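Stellero Filling and Packing, Motau site
Robot cell operator (two posts, one shift each)

Stellero fills and packs small bottles for craft and hobby brands. At our Motau site we have 177 employees, and until last spring all sorting of bottles into trays was made by hand. Now a part of this work is moving to robot arms. We are looking for two people who will work beside them and teach them the task.

You do not need to be an engineer. Most of the people in our present team came from the packing line, and we are glad if you do too. What you need is patience, steady hands and a good eye for a bottle which is not standing straight.
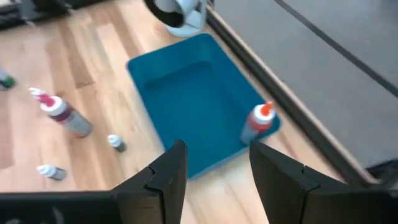
Sorting into the blue tray, seen from the gripper.

Your work will be:
Put out the bottles and trays before each run, in a different order every time.
Guide the arms through the task until they can repeat it.
Write down each failed grip in the log, with your own words about what went wrong.
Stop the cell when something is not right. You never have to ask permission for this.

One run takes 14 minutes, and after it you change the layout. In the first month you will sit together with Hedvig Lunde, who packed by hand for many years and now leads the cell. She will show you how to set the trays and how to read the log.

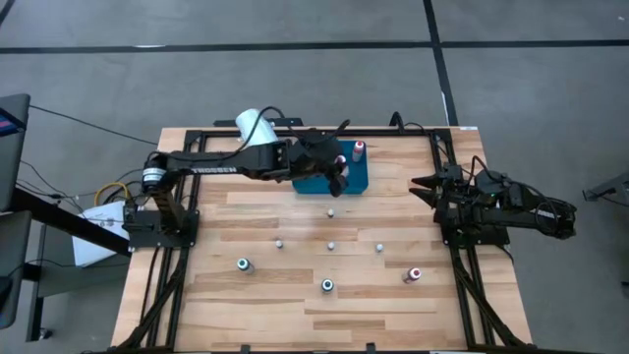
Two-arm table with tray, bottles and pegs.

We want to be open about what changes. The lifting and the evening repetition become less, and several colleagues have told us that their wrists are better. But the work is also more quiet and you talk less with others than on the line. For this reason operators return to the packing hall for 6 hours each week. No permanent contract at Motau will be ended because of the robots before the works agreement is discussed again in April.

We offer a permanent contract after the trial period, paid training with our partner Ghoneim, and a monthly supplement of 200 euros for cell operators. Day shift starts at 7.00, late shift at 14.30.

Please send a short letter and your work history to Youssra El Khatib at the personnel office. A letter in simple language is fine. If you would like to see the cell before you apply, write this in your letter and we will find a time.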